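Talk notes - Weltavcombe supporters evening, 18/02/2023

1. Open

Thanks for coming out. Mic check. Don't start with the Lituvbridge game, they'll want it straight away, make them wait.

Ask for hands - who was at the away leg? Then the number: 430 traveling fans. For a second tier side. On a work night.

2. The first half of the season

Seven games, one win. Say it plainly. Back four never the same two weeks running. Gautam out with the hamstring, then back too soon, then out again.
We were giving up goals from corners. Near post every time. Read out the Semwal score, 3-3 from 3-0 up, pause, let them groan.

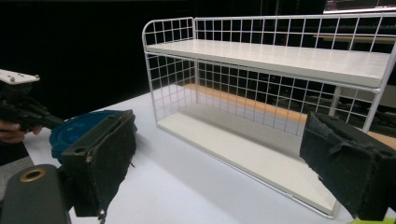

3. What changed

Carretero took over training in September. Less running, more set peices. Zonal on corners, two on the line.
Holloway moved inside from the wing. He hated it for a month (he's told me I can say this). Then four goals in five.
Keep this bit short, went on too long last time.

4. The coach question

Somebody will ask if the board should of acted sooner. My view - yes, by three weeks. But don't pile on, the man took us up.
Social media stuff: skip unless asked. Players read it. Leave it there.

5. Crowds and money

Home gate now 2,000. Break-even is also 2,000, so we are standing exactly on the line. One wet night against Vando and we're under it.
Season ticket price - NOT announced yet, don't guess.
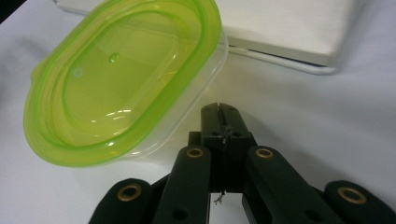 Mal-soon Kwak wrote in to say the break-even figure is the wrong thing to worry about, the cup money covers one bad gate and what we can't cover is losing Holloway in the summer. Read most of that out. Fair point. Answer - his contract has a year left, no bids so far.

6. Run-in

Six left, four at home. Lituvbridge last day. NOW do the Lituvbridge game: the penalty, the red card, the equalizer.
Then questions. Babita Katiyar has the roving mic, back rows first.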